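4 min read

Wash your clothes less. There, said it, and I know how it sounds, my sister-in-law stopped talking to me over dinner for a good ten minutes.

I grew up in a house where a shirt worn for 2 hours was a dirty shirt. Worn to the store and back, into the hamper. Jeans, same. Nobody asked why. My mother ran a load before breakfast and another after supper, and I carried the habit straight into my own apartment without once thinking about it.

Then the dryer at my place on Lamier Street died in June and the landlord took his sweet time. So for a while it was the rack on the balcony or nothing, and with the rack you start sorting. This one really needs it. This one doesn't. Most of it didn't.

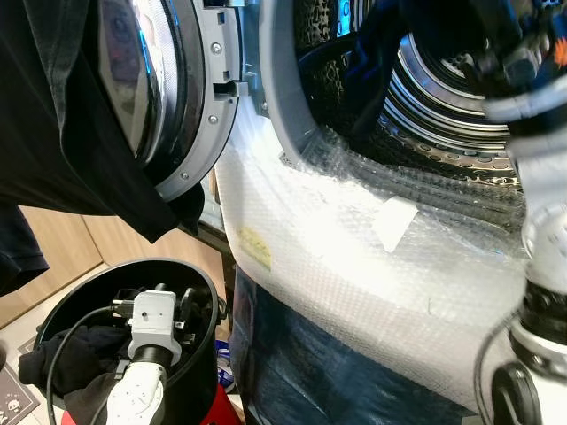

Black cloth over the open door of a front-loader.

Not talking about underwear. Or socks, or gym stuff, or whatever you wore to paint the fence. Wash those, please. I mean sweaters. Jeans. The button-down you wore to sit in a chilly office in Putach answering email. Hang it by a window overnight and smell it in the morning. If it smells like nothing, it's clean, thats the whole test.

People push back on this and the push back is always manners. What will they think at work. I wore the same gray sweater to my desk at Bansal for 14 days as a kind of dare and got zero comments, except one compliment, on the sweater. We are all much less looked at than we beleive.

And the money. I kept my receipts one year from the laundry place in Skendell, back before I had machines in the building, plus detergent, plus the softener I didn't need. $1,919. For one person! I'd been telling everyone I couldn't afford a vacation.
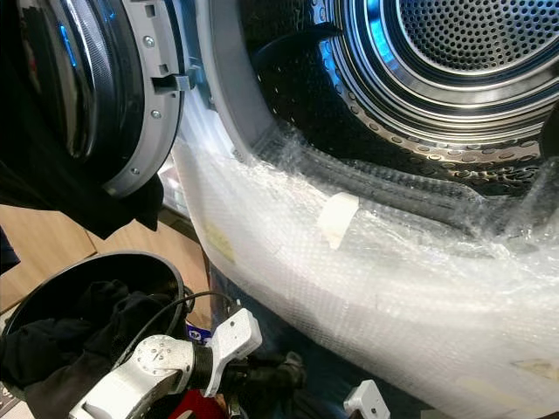
The drum and its rows of holes.

Also clothes wear out from washing, at least mine did. The collar goes, the black turns that sad brown, the elastic gives up. Then you buy another one. I have a flannel shirt that's 12 years old and it's in great shape, and I'm pretty sure it's only because I lost it in a closet for half that time.

What bugs me is how much of this is guilt. Laundry as proof you're a decent person. A full hamper means you're failing, an empty one means you've got it together, for one evening anyway. 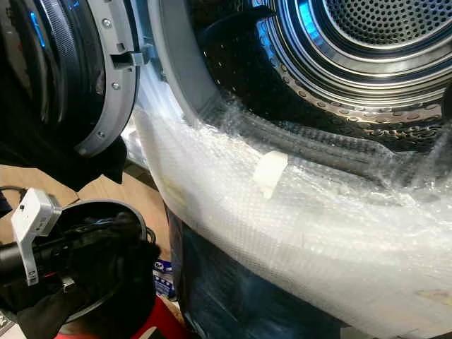 I still do a load a week, sometimes a small second one if it's been hot out. Cold water, half the soap. Spot clean the rest with a damp rag and get on with the evening. My sister-in-law has started airing her cardigans on the porch, by the way. Says it's different because hers are wool.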